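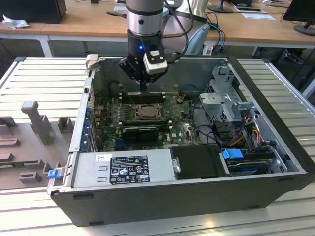
Leopoldo Carrillo spent most of the Hillance open day in October standing next to one robot arm and answering the same question. People wanted to know if it could fix their computer.

"It can do a few jobs on a few models," he said. "I wouldn't bring yours in yet."

Carrillo runs the repair cell at Hillance, which had 213 visitors through the door by four in the afternoon. He came to robots from a repair counter, where he figures he opened 200 desktops a year.

Memory was the first job his group tried. The processor came later, and he calls it the hard one — the pins in the socket are thin, and they bend.

"You lower it flat or you don't lower it," he said. "A person feels that. The arm has to be taught."
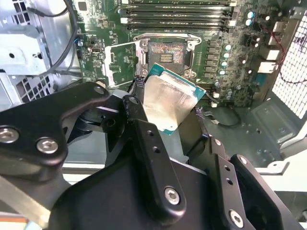

The gripper holds a processor over the open socket.

Minttu Vainio, who wrote much of the control software, was less patient with the crowd's interest in speed. "They ask how fast it is. I'd like them to ask how many boards we bent."

How many, then? "More than I wanted," she said, and went to find coffee.

Carrillo wants the cell to handle drives next. The group has 300 old machines in storage to practice on, and he expects to get through them by spring.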